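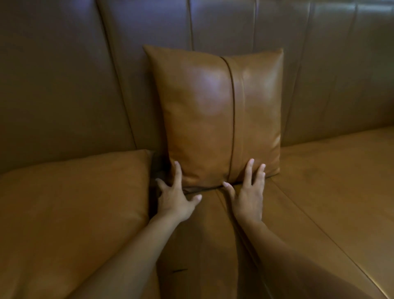

Hands on a leather pillow, brown leather sofa.

Section 4: Setting Up a Judging Round

The Wotgate reading desk lets a small literary prize take in entries, hand them out to readers, and arrive at a shortlist while everyone is still on speaking terms. The software can promise the first two. This section assumes you have already created your prize (Section 2) and loaded the entries (Section 3).

4.1 Before you start

Have your rules open in another window. You will be asked for the word limit, the closing date and the number of readers per entry, and most prizes discover at this point that their rules disagree with their website.

4.2 Create the round

1. From the Desk menu, choose New Round.
2. Type a name. "Longlist" is fine. "Final" is also fine, although you will regret it when you need a round after it.
3. Set Readers per Entry. The default is 2. Any higher number lengthens the round accordingly.
4. Set Maximum Load, the most entries any one reader can be sent. The desk accepts up to 80. Your readers may not.
5. Choose Blind or Named. In a Blind round, author names are hidden from the entry page and from the file name.
6. Click Save Draft. Nothing is sent yet.

Note: Blind mode cannot remove a name the author has typed into the header of every page. Run Check Manuscripts first and return the offenders.

4.3 Assign readers

1. Open the round and click Readers.
2. Add each reader by email address.
3. Under Conflicts, list any authors the reader has taught, married or reviewed unkindly.
4. Click Distribute. The desk deals out the entries and shows you the result.
5. If a reader has drawn nothing but novellas, click Redeal.
6. Click Send.

Caution: Once you click Send, Redeal is turned off. Moving an entry after that must be done by hand, from the Entries tab, one entry at a time.

4.4 Choose a scoring sheet

Two sheets are supplied. Niltthorpe asks for a single mark out of 40 and a comment. Tennant asks for separate marks on language, structure and character, and is preferred by readers who like to show their work. You can switch sheets until the first mark is entered. After that, the menu goes gray and stays gray.

Note: Comments are private by default. Leave them private.

4.5 Close the round

1. Check that the Outstanding column is blank.
2. Click Close Round.
3. Review the ranked list. Ties are shown in bold and must be settled by your chair.
4. Click Promote to move the chosen entries into the next round.

For printing reader packets, see Section 5.

Last revised August 11, 2020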